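Workshop notebook, dough and proofing
Reading time: 2 min

26/06/2021

Subject today is the proofing cabinet and why the second shelf runs behind the others. Irja changed the door gasket last night, so the old readings from October no longer compare directly. Starting a new page for it.

Flour is the Costigan low-protein, new sack. Weighed out 2375 g, water and yeast as on Irja's sheet, sugar down a little from last time. Mixed on low until it cleared the bowl, then by hand. Dough felt stiffer than the last sack gave. Vaughan thinks the new sack is drier. I did not test it.

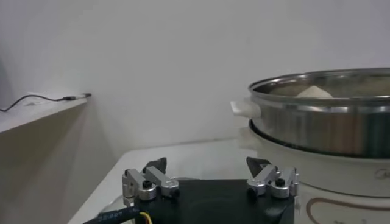 Cabinet readings

Filled the water pan to the line and let the cabinet settle before loading. Probes on shelves one, two and three, left side only, as we have only three that agree with each other. Shelf two was again the slowest to reach setpoint. Gasket made no difference to that. The fan baffle sits right in front of it, and Gilmar wants to try bending the lower lip outward. Fine by me, but mark the original angle first.

First rise 60 minutes. Shelves one and three doubled by the marks on the tubs. Shelf two was short of the mark and got extra time. Log total for the day was 2330 g of dough after trimming, the rest stuck to the bowl and bench. That is too much loss. Flour the bench less and scrape more often.

Shaping: Lavanya rolled hers tighter than mine and pinched the seams underneath. Mine had wider seams. Keep the two batches on separate papers next time, we mixed them up at the cabinet and can't say which was which.
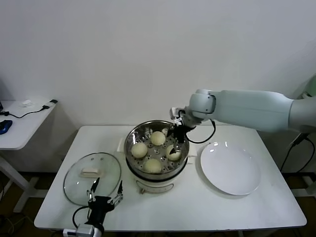 Second rise is still by eye and finger. I would like a written rule for it. Thongchai suggests a small piece of the same dough in a straight-sided glass, marked at the start, kept on the same shelf as the batch. Cheap and easy to do. Will try it on shelves one and two together.

To do
- Baffle: mark, bend, repeat the readings with nothing loaded
- Ask Perkstead about a fourth probe
- Moisture check on the new sack
- Copy the October shelf readings into the front of this book
- Yeast order, we are on the last packet

Contact: bench 2 | © Flora Workshop | Back to top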